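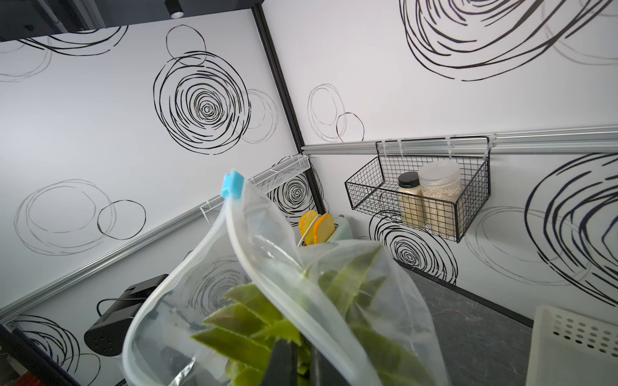
Chapter 4
Gathering Examples

A learning system copies what it is shown. At Prurnthorpe, Sumathi Alva's group chose clear zip-top bags with greenery inside - hard to see, easy to crumple - and set a target of 700 examples for the task. 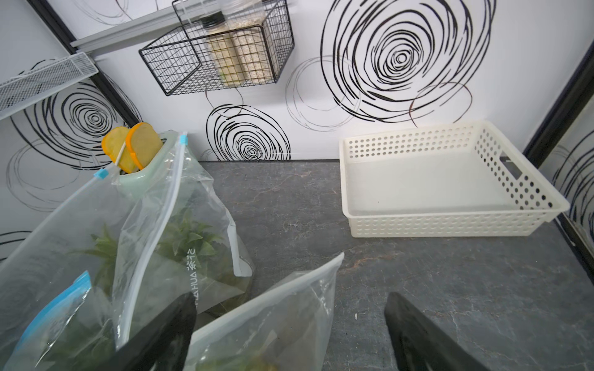 Each example is one attempt, stored with its camera views and joint positions. Failed attempts are kept and labeled. Up to 20 are set aside per session for checking by hand. Section 4.1 covers how an attempt is started and ended.

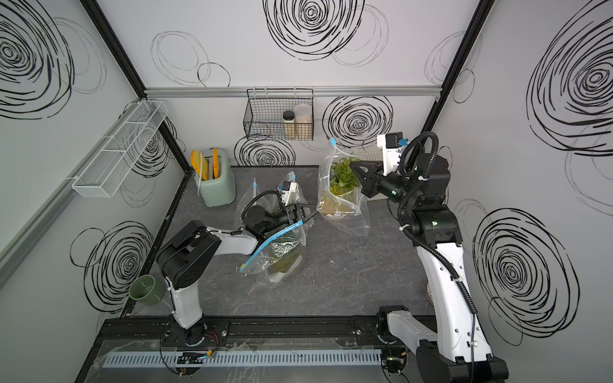 Figure 4.3 Two arms, each with its gripper at a clear bag.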